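Saltdale Robotics Club: Gripper Project Gallery

Posted 4/19/19

The gripper project is the club's main build for the spring term. Members design, print and assemble a hand-held two-finger gripper, then use it to collect grasp recordings on a set of everyday shapes. The recordings are used later to train the arm controller, which runs on the club's Trasow board. The fingers are printed in the workshop and fixed with heat-set brass inserts, so that a worn part can be changed with a single hex key.

Objects are divided into three groups: flat-sided, cylindrical and curved. The curved group is the hardest of the three. A flat finger meets a curved surface over a very small area, and a small error in alignment turns the object instead of holding it. The pages for the flat-sided and cylindrical groups were put up earlier in the term. This page covers the curved group only.

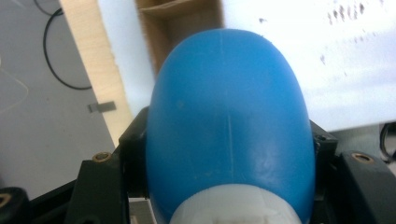
Blue egg-shaped object held at its sides, dome upwards. Brass inserts visible in the black finger parts.

Each recording starts with the gripper open and ends when the object has been set down again. The limit is 20 seconds. Anything longer is discarded and repeated, as the controller expects short sequences of similar length. Members work in pairs, one on the gripper and one on the log sheet, and change over after 60 recordings. The log sheet has columns for object, approach direction, result and remarks. Slips are logged as slips and kept in the set.

The total across all groups stands at 1,467 recordings, of which 461 belong to the curved group. The target for the curved group has been raised, and further sessions will run until the end of term. The recordings are sorted with Flalteo, a small labelling script written by last year's members. It still fails on file names containing spaces — use underscores.

Smooth plastic is a useful test surface. It has little texture for the fingers to catch on, and highlights on a glossy shell move as the viewpoint changes, which makes tracking more difficult. Matt objects of the same general shape will be added to the group so that the two can be compared.
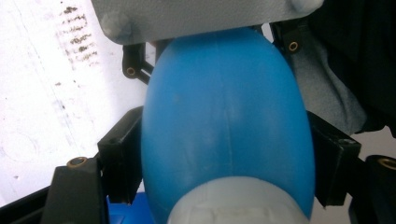
Does a curved object need a tighter grip than a flat-sided one?
It depends mainly on the contact area and the friction of the finger pads. A softer pad spreads over the curve and holds at a lower force, while a hard pad needs more force and is more likely to slip if it is off centre.

Revised drawings for the finger pads are in the shared folder under Yalçınkaya, the name used for the second finger design. Print the pads flat side down, and check the insert holes for stray filament before fitting. The next gallery page will cover the arm controller and is due in September.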